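Week 3: norovirus on the ward

I've gone back to the Laur outbreak for this one, as it's such a good teaching case (and you all liked it last year!). Twelve residents were ill within 72 hours, and the first question I always ask is who ate what, and when.
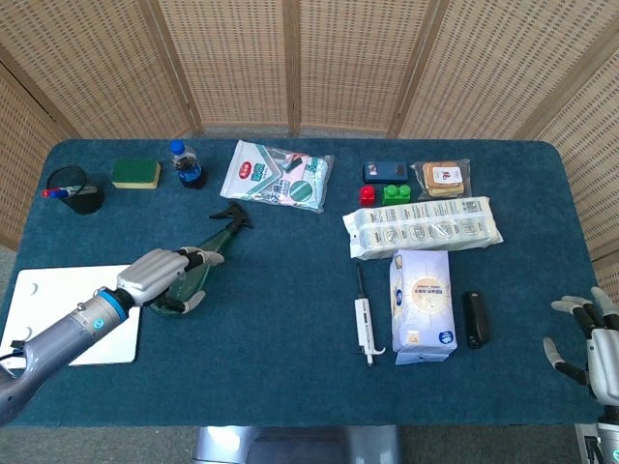 Sponge, pen holder and water bottle on a cloth-covered table.

Do draw your epidemic curve by hand before Tuesday – I mean it, pencil and all. Plot onset times in blocks of four hours and mark the staff cases separately.

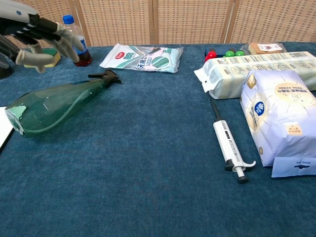 Packages and bottles, with a woven screen behind.

Reading: the Sustport handout, section 4.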